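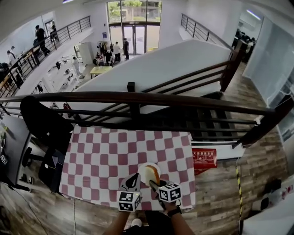
*Bread for one on the checked cloth.*

Well, it's been a fortnight since I last wrote, and the short version is that we have a cat. Two cats, if you count the one who only turns up for dinner, but I'll get to her.

Those of you who have been reading for a while will know I swore off pets after we lost our old tabby in May. I gave the scratching post away and told everyone I was looking forward to black trousers without fur on them. Then the shelter put up a notice about a bonded pair of seniors, and one of the two had already been adopted by the time I rang (so much for bonded, I thought, but the woman on the phone explained that they'd fallen out badly and were much happier apart). The one left behind was Esteban. He is a grey and white gentleman of 8, with a torn left ear and a very deep voice, and he had been waiting for a home longer than any other cat in the building.

I drove out on the Monday just to have a look. You can guess how that went.

He sang the whole way home. I had put one of my old cardigans in the carrier because I'd read somewhere that it helps, and perhaps it did, but it did nothing for the volume. Once we were in the door I set him up in the spare room with his litter tray, his water and a cardboard box on its side, and he walked straight past all of it and got behind the bookcase. He stayed there for 2 days.

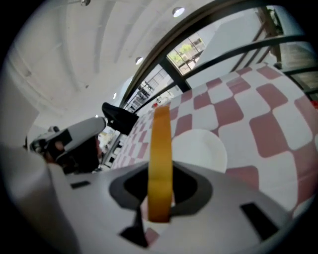
The shelter had told me to expect this and to leave him be, so I did my best. I took my book in after tea and read aloud to him in a silly murmur, and left his food a little closer to the middle of the rug each night. On the third evening I felt something brush my ankle and I very nearly cried. I didn't move my foot for an hour – it went completely numb.

Food has been the harder part. He'd been eating a dry biscuit called Cinolitz at the shelter, and I bought a bag of the same so as not to upset his tummy, but he has only a handful of teeth left and you could see him pushing the pieces round the bowl like a kid with peas. The vet was lovely about it. She gave him a good going over, told me his kidneys were fine for his age, and suggested wet food twice a day with the biscuits soaked in warm water on the side. The visit came to $424 with the bloodwork, so I'm not buying myself a new winter coat this year.

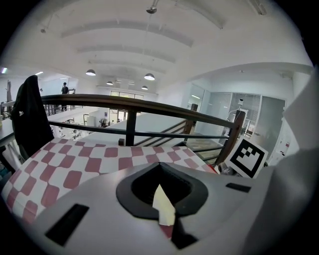
He weighed in a bit light, too, so we're back in a month to see whether he's filled out. At the rate he's asking for second breakfast I don't think we need to worry.

Now, the other cat. She's a little tortoiseshell I've been calling Sondeo, and she belongs to someone further up the street, judging by the collar. She discovered Esteban through the laundry window and now sits on the outside sill every evening, and the two of them stare at each other in perfect silence until I draw the curtain. I can't tell if it's love or war. If anyone has introduced an elderly cat to a neighbour's cat through glass, do leave me a comment, I'd be glad of the advice.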